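A Day Among the Files and Swirls: Our Visit to the Skimine Open Day

Posted 19/01/2024 by Nizar Zoubi 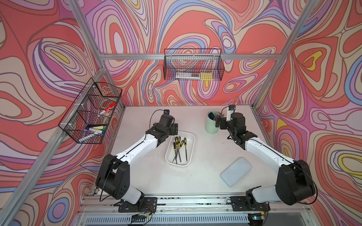
Getting there

Skimine is on the far side of Hirkport, past the canal and the old grain sheds, and if you come by bus you want the stop after the one everybody tells you to use. I got off early, walked 11 minutes in a wind that came straight off the water, and arrived with no feeling in my ears and a very good appetite for coffee. They had coffee! They also had small almond cookies from Leemans, the bakery across the road, and I would make the trip again for those alone.

The open day covers the whole of the workshop building. You pay 3 euros at the door, get a paper wristband, and can go where you like, with talks on the hour in the big room upstairs. I skipped the first talk because I had already spotted the hand tools.

The file table

I have loved needle files since I was a teenager cleaning up model train parts on my parents' kitchen table, so please forgive me if this section runs on. There's a pale tabletop with a rounded white plastic tray in the middle of it, and in the tray are five needle files with yellow-and-black handles. Further back stands a mint-green cup. The top has some faint dark scuffs on it, the kind of wear I like to see on any surface where tools get put down and picked up again.

If you have never used a needle file, the idea is simple. They are the little ones, slim enough to get into a slot or a corner where a normal file would never fit. You use them for the last bit of shaping, with light strokes and plenty of looking in between. The handles matter more than people think. My own first set had bare metal tangs, and after an hour of work I had a dent in my palm that lasted until dinner. A proper handle you can wrap your fingers around changes the whole job, and the bright yellow means you stand a chance of finding the thing again when it rolls under a bench.

Then there is the wallpaper. I was not ready for the wallpaper! Loops inside loops, coral and salmon and pink running into lavender, purple and a soft blue, with cream and little patches of yellow, every shape outlined in a thin dark line. It goes across the back and down both sides, like a map of some very hilly country drawn by someone in a terrific mood. I kept following one line with my eyes and losing it. I want it in my hallway. My wife has seen the picture and says no, but she said no to the green door as well and now she likes it.

Trays or cups?

I got into a long and happy conversation with another visitor, Henk Hendriks, who repairs clocks in Vusmont and had come over on the early train. Henk is a cup man. He keeps his files upright, handles down, so that he can see the shape of each one before he reaches for it. I am a tray person — I like everything flat, side by side, where I can pick up one without rattling its neighbors. We agreed that the worst choice is a drawer with everything thrown in together, where the teeth rub on each other and go dull. We also agreed that chalk is worth the mess (rub a bit into the teeth before filing brass or aluminum and they clog far less).

He told me he owns 400 files, inherited from two different uncles. I own a great many fewer and came home feeling that I should do something about it.

Upstairs and around the back

The noon talk was on sharpening hand plane irons and was packed to the doors. I stood next to a radiator, finally got my ears back, and learned that I have been pressing much too hard. The speaker passed around a curl of shaving so thin that you could read the program through it.

Around the back is the swap table, where you bring a tool and take a tool. I brought a spare tack hammer and took a little brass-bodied spokeshave with a cracked box. Very pleased with it! The raffle was drawn right after lunch and I held ticket 551, which won nothing, though the woman next to me went home with a vise and looked a bit worried about carrying it.

If you want to go

The next open day is in April. Come early if you want a seat upstairs, and wear something warm, as the big doors stand open most of the day. There is bike parking along the side wall. Bring cash for the door and for the cookies, and bring something decent for the swap table — Henk says he'll have a box of spare files with him, and I intend to be first in line.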